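Inside the old office computers

Hernus cleared out its upstairs office in the spring and let us have the desktop machines before they went for recycling. Sheldon Bouchard has been opening them up one at a time on the bench at Lotero and sorting out what can be kept. Drives go back to Hernus, memory goes in the drawer, and the cases and boards are collected by Dufour once there is a full pallet.

The gallery will grow as the work goes on. Click on a picture for the larger version. 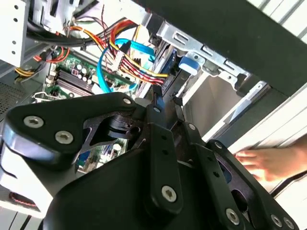

LALTOV, March – Side panel off, with the green motherboard lying behind the cables. The dark memory slots run diagonally, and the small capacitors with silver tops are just above them. The bright blue lead is a SATA cable. The red and yellow wires next to it carry power and end in a white plastic connector.

Job number 716 on the bench list. Cables in good order are coiled, tied and put in the box by the door, and anyone who needs one can have it. Damaged ones go in the metals bin.

We still have 30 machines to open, and seven of those are waiting for a key to the side panel lock. If you have spare keys of that sort, please leave them at the front desk, marked for Sheldon.

Back to all galleries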